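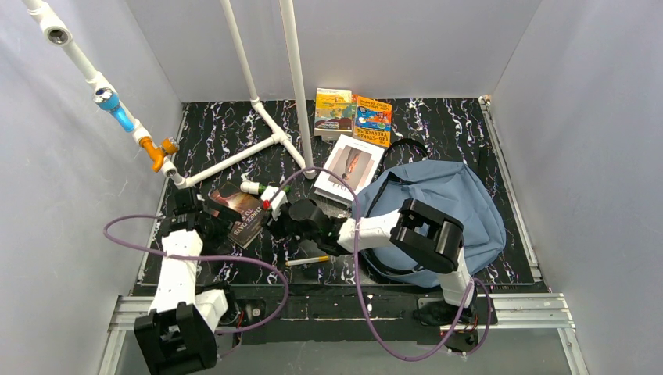

Progress report, Ernville children's learning room
Prepared by Ignacio Villanueva, 27 July 2023

Work on the pipe wall and the reading corner has continued since our February report. The grant period has 14 weeks left to run.

Pipe work. The main runs are white PVC with tee and elbow joints. We chose a bright blue fitting and an orange one with a curved spout for the children to find and name. Stilier supplied the fittings. Their second delivery was short by two elbows, and the replacements came the following week at no charge. We have not settled on a supplier for spare tees.

Books. Begay donated 28 children's books. The 130-Storey Treehouse is among the titles, along with several thick hardbacks. Almost 60 more are on order through Usix. We asked for picture covers where there was a choice, as younger children pick by cover. Labels will go inside the back board.

Budget. Spending on fittings is within the approved line. Book spending is under, pending the Usix invoice. Freight was higher than planned, and we ask to move the difference from the printing line.

Next period. Finish labeling, write the care sheet for the pipe wall, and agree on opening hours with the Ernville library. A list of titles will be sent separately once the order is complete.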